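The Ferry Bell at Utlow

My aunt Unnur Riis left me her half of a bell. I know how that sounds. The other half belonged to Birthe Bisgaard, who lived across the water at Stundham and hadn't spoken to Unnur in 14 years, and the bell itself hung on the Utlow jetty, on the ferry side, where you rang it if you wanted the boat.

I'd driven up in July to clear the house. My cousin Hidayah came with me because she's good at throwing things out and I'm hopeless (I once kept a broken kettle for three moves, on account of the colour). We gave ourselves a week. By the second night we'd done the kitchen and half the hall, and we were sitting on the back step with a beer each when she found the letter, folded up inside a tide table.

"To my niece," she read, "my share of the bell, and the trouble that goes with it."

"What trouble?" I said.

"Doesn't say. Typical Unnur."

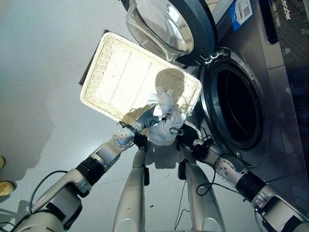

So the next morning I walked down to the jetty and had a proper look. I'd rung that bell every summer as a kid and never once thought of it as something a person could own. It was green all over and had a name cast into the rim, Ondora, after the boat it came off. The rope was new. Someone had been looking after it, and I doubted it was my aunt, whose knees had kept her off the hill path for years.

I rang it. You would have too!

The ferry was Gunnlaugur Gunnlaugsson's by then. He used to be the deckhand, back when I was small enough to be lifted aboard by my life jacket, and now he had the whole boat to himself and a beard you could lose a spanner in. He brought her in neatly, tied off and looked at me for a while.

"You've got her chin," he said. "Going over?"

"I suppose I am. Do you know Birthe Bisgaard?"

He laughed so hard he had to sit down on the bollard.

It takes 15 minutes to get across to Stundham, a bit longer if the tide's being difficult, and he told me the story on the way – or his version of it, which I've since learned is one of several. Unnur and Birthe had bought the bell together at a salvage auction for 78 dollars. They'd been best friends since school. They hung it on the Utlow side on the understanding that it would swap over every second year, and then the first changeover came and Unnur wouldn't give it up. She said the Stundham jetty was rotten and the bell would end up in the harbour. Birthe said that was a bit rich coming from a woman whose own roof leaked. After that it got personal, and somebody's lemon slice was brought into it.

"And was it rotten?" I asked. "The jetty?"

"Oh, yes," he said. "Went in the next winter. Birthe never forgave her for that either."

Birthe's house was the yellow one up from the slip. A woman named Auður Bech opened the door, her daughter-in-law as I found out later, and she took one look at me and called over her shoulder, "It's the chin!" So I was starting to feel a bit self-conscious about the chin.

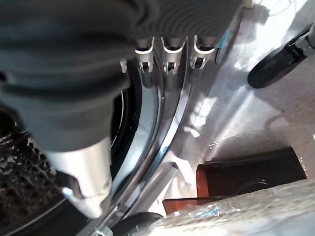 Birthe was at the kitchen table with her back to the window, a small woman in a very large cardigan. She didn't get up and she didn't say hello. She had her papers out in front of her, sorted into piles, and beside them a few silver metal clips set side by side in a row, and she went on clipping one pile after another while I stood there like a kid outside the principal's office. Then she pushed the fattest pile across to me. It was letters, all in her own handwriting, all to Unnur, and not one of them had a stamp on it.

"I never sent them," she said. "Did she write any?"

I thought of the hall cupboard, and of Hidayah with her garbage bags and her excellent work ethic, and I went cold right down to my socks.

"Can I use your phone?" I said.

Hidayah picked up on the ninth ring. She'd done the cupboard. She'd done it first thing, she was very pleased with it, and the bags were already out at the road.

"Bring them in," I said. "All of them. Don't ask, just run."

I heard the screen door bang. Birthe had put the kettle on by this time and Auður was cutting up a lemon slice (I didn't dare mention it), and the three of us sat and listened to the phone lying on the table, where you could just make out my cousin swearing at a bin bag on the far side of the water. It took her ages. Birthe ate two pieces.

Then there was rustling, and some breathing.

"There's a biscuit tin," said Hidayah. "Steinarsdóttir's Ginger Thins. It's full of envelopes. Do you want me to open one?"

I looked at Birthe. She'd taken off her glasses and was wiping them on the cardigan, over and over.

"No," she said, quite loudly, towards the phone. "Tell her to leave them shut. I'll come over and get them myself."

We went back on the two o'clock boat. She wore a hat for it. When we came in under the jetty Gunnlaugur cut the engine early and let us drift, and Birthe reached up past my shoulder, caught hold of the new rope and gave it an almighty pull.

"I tied that on at Easter," she said. "The old one was a disgrace."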